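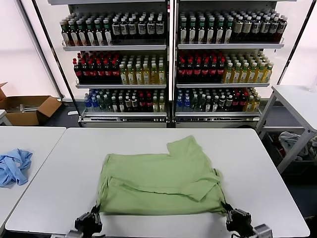

How to bring a two-arm folding and shelf station into a small shop team

These are the steps we follow when a station goes into a workplace where people already do the job by hand. They were written for Namell, which sells drinks at the front and folds staff and rental T-shirts at a table close by. The same steps should work for any site with a folding table and a drinks display within reach of each other.

Updated 2025-05-07

Before you start

Write down who does the folding and facing-up now, on which shifts, and what else those people are doing in the same hour. At Namell folding was never on anyone's schedule. It got done between deliveries by whoever was free, and the hours didn't appear anywhere. Plan on 2 weeks for this part. If you skip it you will have nothing to compare against later.

Tell the team what the station will do and what will happen to their hours. Do this before the equipment arrives. Put it in writing and leave a copy in the break room.

1. Set the tables

Keep the folding table clear except for the garment being folded. Unfolded items go on a side table to the left, within reach of the person feeding the station. Leave a gap between tables wide enough to get a hand through for cleaning. Mark the table positions on the floor with tape. If a table gets moved, put it back on the tape before the next run.

2. Teach the fold

Start with one garment type in one size. For T-shirts, we teach it in this order:

Lay the shirt flat with the collar at the far side.
Fold the sleeves back over the body.
Take hold of the two near corners and square up the bottom.
Smooth the collar area. It bunches easily, and a shirt that is lumpy there will not stack.

Have the person who folds best do the teaching. Gifty Aidoo had folded at Namell longer than anyone, and her method became the standard. Pay the teaching hours as training time. She recorded 153 folds before we let the station try one alone.

3. Fix the shelf layout

Agree on one layout and stick to it. Give each drink its own row, and repeat the order in the left and right bays where you can. Cola with red caps next to the yellow drinks with green caps is easy for both staff and cameras to tell apart. Dark bottles with similar labels cause more mistakes, so keep those rows straight and full. 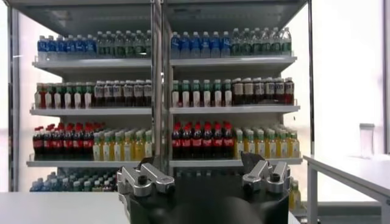

4. Run it alongside people

For the first month, one person stays with the station during every run. Their job is to feed garments, refold what comes out wrong and write down each stop. Use the Pruteo log sheet or a plain notebook. Record the time, what the arms were holding and who cleared it.

Do not cut shifts during this month. The station is slower than a person on a good day, and the team needs to see the numbers for themselves.

5. Practice the shelf approach

Bring the arm in from the front with the fingers open and stop short of the bottles. Check both sides of the center post. The post is the part most likely to be bumped, so teach the approach to the left bay and the right bay separately. 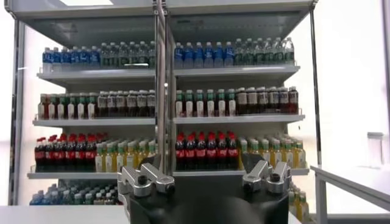 Gripper in front of the center post, fingers open toward the shelf.

6. Rewrite the jobs

By July, Namell had changed two job sheets. Folding was replaced by feeding, checking and restocking, and one evening shift now starts an hour later. Some people missed the folding, which had been a chance to sit down. We added a ten-minute break to make up for it.

Review the sheets again after 3000 garments. Ask each person separately what has gotten easier and what has gotten worse, and keep the answers with the stop log.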